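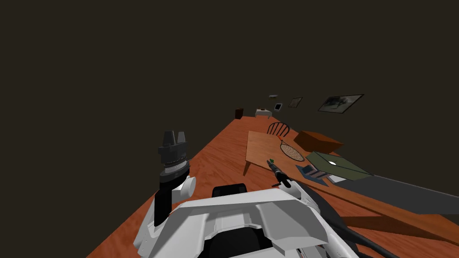
Week 4 handout — reviewing a simulation kit (Gritcombe two-arm package)

Bring to lab. Iqra Bhutto runs the first hour, Kwabena Ayaaba the second.

What you get: the simulator, one two-arm robot model with parallel grippers, 18 furnished rooms, a task editor. No hardware. License is per seat, 10 seats for us, so share and log out when your done.

Points from lecture
- outside view vs gripper view. Same room, very different information. Check both before you score anything.
- clutter: small items next to big ones. Racket and pacifier on one tabletop — which does the planner handle better? Write it down.
- reach. Table edge and chair back are close together, watch for collisions there.
- render quality is not physics quality!! Seperate scores. 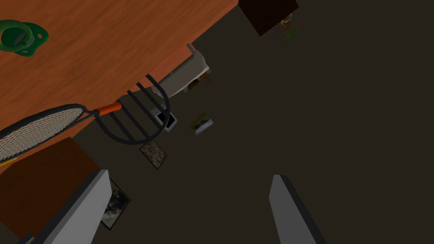
Fig. 2. Gripper view: fingers at bottom, table with racket and pacifier upper left.

For the review, 2 pages max. Cover setup time, docs, grasp results, what you would pay for. Compare with Jirnutmont if you used it last term. Skip the marketing claims.

Docs are thin on contact settings — ask Mansa Issahaku, she has notes.

Drafts to Kwabena before the August break.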